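12 July 2025

Third week with the mint-green brush and I still don't believe in it. Kamran does. He came back from the Pretstead store with it like he'd found treasure, and gave me the speech from the label: stiff enough for crumbs, soft enough for a white surface, won't shed. I wrote the last one down on the back of the receipt so I'd have it when the time came.

The time has come, I think. There are fibers sticking out at one side of the bristle block. Only a few. Kamran says all new brushes do that and then they settle. I asked him how long settling takes and he said it depends. I have owned one good brush in my life, from my aunt's kitchen, and it never had to settle into anything.

What I wanted to know today was whether a brush is any use at all against tissue. Crumbs, fine. Sawdust, fine. But a scrunched piece of tissue is mostly air and corners, and my guess is that a dense block like that will push it along for a bit and then ride over the top. Yevhen thinks you should pick tissue up by hand and keep the brush for what's left behind. Sze-wing thinks we should stop buying tissue that comes apart. I agree with both of them and that doesn't get the table clean.

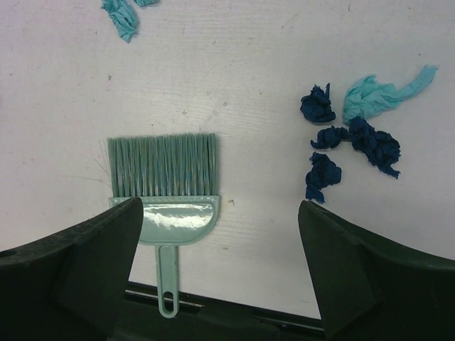
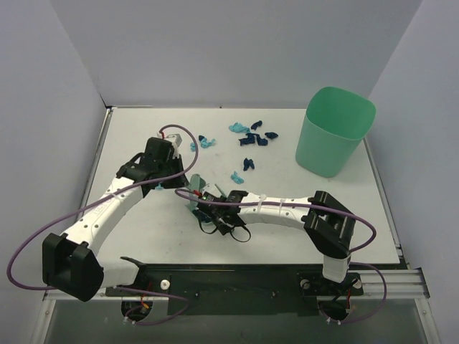

**Kalkidan Mamo**
Benches and supplies, Rustad

I put my name and job under things now, even in here, after Mudassar copied two of my pages into the shared folder and people thought the complaints were his.

So, the tissue. Five crumpled pieces in a loose bunch to the right of the brush, and two more scraps, light teal, over toward the upper left. Then all the tiny specks. I care more about the specks than the tissue, if I'm truthful. You can see a tissue from the door. The specks you only find when you put your sleeve in them, and on a white top with that faint grain I can't always tell a speck from a scuff until I've rubbed at it with a thumb. I've rubbed at the same scuff three times this month. It's a scuff.

The handle I'll give them. It's narrow, with a rounded end and a long hole in it for hanging, and I like a thing that can be hung up. We have the hook. What we don't have is anyone who uses the hook, me included. It gets left lying flat on the table most days, and a brush left flat goes flat - that's my theory, anyway, and I've got no proof for it. The tips along the front are a bit uneven. I don't know if they were like that in the store. I should have looked.

The glossy head bothers me too. It's a nice shape, something like a shield, and it shines like a bathroom tile, and I suspect that's what got it sold. Shiny plastic shows every thumb mark. Kamran says I'm the only person he's met who checks a brush for thumb marks.

He wants to order more of them, 19, one for every table plus spares, from Plusero, who'll do a better price if we go over 400 on the invoice. Our cleaning budget for July is 729 and I'm not spending more than half of it on something that may be going bald. I told him we'd try the Kurnska one alongside, the ugly brown one with the wooden back, for two weeks, same kind of mess on both tables. He said that sounded like a lot of trouble over a brush. Maybe. We said the same about the dustpans and those all cracked at the lip before spring.

Things to do, so I stop going over it in bed:

- hang the green one up at night, every night, and see if the tips come back into line
- pull the loose fibers and keep them in an envelope, with the receipt
- ask Sze-wing which tissue she meant, the thick kind or the boxed kind
- find out if Plusero takes returns once a brush has been used

Yevhen bet me a coffee that I'll end up liking the green one. I took the bet. I'm not sure he knows how long I can hold out against a brush.

Rain again on the way home. Left my umbrella by the sink.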